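Forum index > Finishes and surface treatment > Interior wood
Thread: Hardwax oil vs. water-based poly on a desk and a counter, same open-plan room

grainfiller_tom
Posted 2025-02-09

I have two surfaces to refinish and would like to use one product for both if possible. The first is a desk, the second is a kitchen counter that runs into the living room, so both are visible at once and I want the sheen to match.

Current state: old oil finish, unknown brand, probably linseed based. The counter gets wiped several times a day. The desk gets a keyboard, forearms and coffee. I have a can of Wotska hardwax oil left over from a floor job, stored indoors with the lid tight. The alternative is a water-based polyurethane, satin.

Questions are whether the hardwax will hold up near the sink, and whether poly will bond over old oil without a full strip.
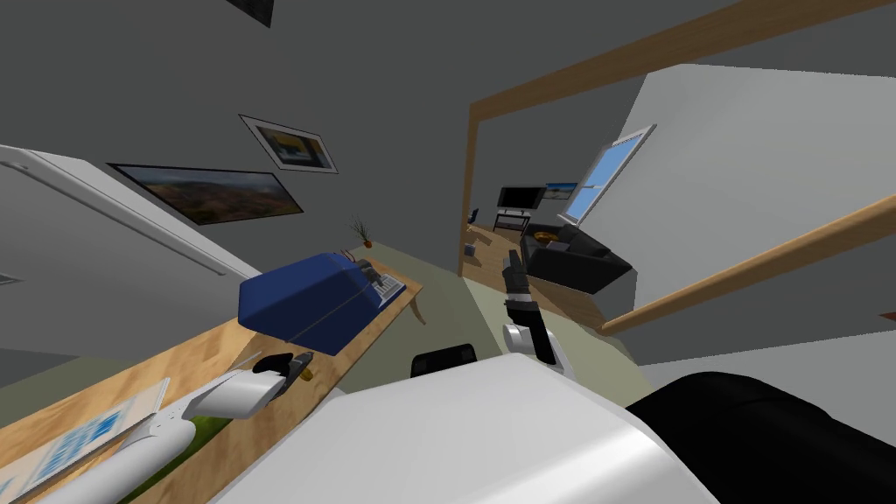

Desk side of the room, light tabletop.

Prep so far is a wash with mineral spirits on the desk only. The rag came away yellow.

kerf_and_kin
Yellow rag means there is still wax or soft oil in the surface. Don't put water-based poly on that. It may look fine for a month and then you can lift it with a fingernail at the edges. Either sand to bare wood or stay with oil.

Hardwax near a sink is acceptable if you maintain it. Two thin coats, buffed off completely, then a maintenance coat every year. Most failures I see are from people leaving too much on the surface.

R Miah
I disagree on the sink. Hardwax oil has decent resistance to standing water for a short time and poor resistance to repeated wetting at the same spot. The faucet base and the front edge of the sink cutout will go gray first. I ran both finishes in a rental unit in Ovville and the oil side needed sanding back after the second March. The poly side had scratches and no water damage.

If the sheen match matters, use the poly on both. Strip to bare, sand to 180, dewaxed shellac as a barrier, then three coats.

kerf_and_kin
Rental units are not a fair test. No tenant is going to reapply oil.

Also, shellac under a counter finish is a weak link if hot pans get set down. It softens well below the temperature of a pan off the burner.

R Miah
A pan off the burner will mark the oil too. Use a trivet.

The shellac coat is a wash coat at that point, one-pound cut. It is there to seal residual oil in the pores. I have not had one let go.

grainfiller_tom
Thanks both. Some more data. I did the water drop test on the counter, 30 minutes under an upturned glass. Dark ring by the sink, nothing visible at the far end. So the old finish is uneven, which I should have expected.
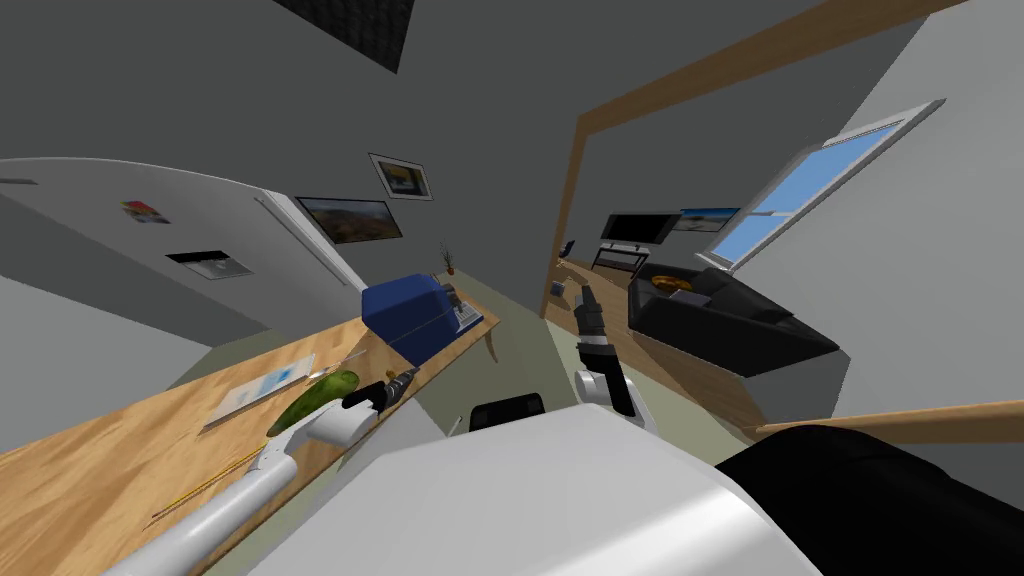
The far end is also where the boards get the most sun in the afternoon, and it has lightened compared with the strip under the blue box. Sanding should take most of that out but I would like to know if anybody has had the difference come back through a clear finish.

flat_panel_211
It will come back a little if you don't go deep enough. UV change is shallow on most pale species but the eye is very good at finding it. Wet the sanded surface with mineral spirits and look at it from a low angle before you commit. If you can see the toaster outline then, you will see it under any clear coat.

On the original question, a third option is Myklebust two-part hardwax. The hardener makes a real difference with water. Pot life is short, so mix for one surface at a time. Expensive for what it is.

kerf_and_kin
Seconding the two-part. I should have mentioned it. Check that the hardener is from the same line. I had a customer mix in one from a floor lacquer and it never set up.

How old is the Wotska can, by the way? If it has skinned over, strain it and use it on the underside of the desk or don't use it.

grainfiller_tom
Bought 2 years ago. No skin but there is sediment that does not fully stir in.

kerf_and_kin
That is the matting agent. It can go hard at the bottom. If it won't disperse, the sheen will come out higher than the label says and it will vary across the top. Not for a job where you want two surfaces to match.

R Miah
Agreed on that at least.

For the sanding sequence, 80 only where the old finish is thick, then 120, 150, stop at 150 for two-part oil or 180 for poly. Going finer closes the surface and the oil has nowhere to go. Use the same final grit on both pieces or they will take color differently. Vacuum, then wipe. Tack cloths sold for solvent finishes can leave residue under water-based.

flat_panel_211
150 is fine on open grain. I would go to 180 on anything tight like maple or birch, otherwise the swirl marks show under window light. Species?

grainfiller_tom
Unknown. The desk came from the Flallardale auction with no paperwork. The grain on it is fairly pronounced. The counter could be something else entirely.

Plan is now two-part on both, with a test board from the offcut left over from the sink cutout. I will do half of it at 150 and half at 180, 6 days cure, then repeat the glass test on each half.

R Miah
Test the end grain of that offcut as well. The cutout edge is the part that will fail.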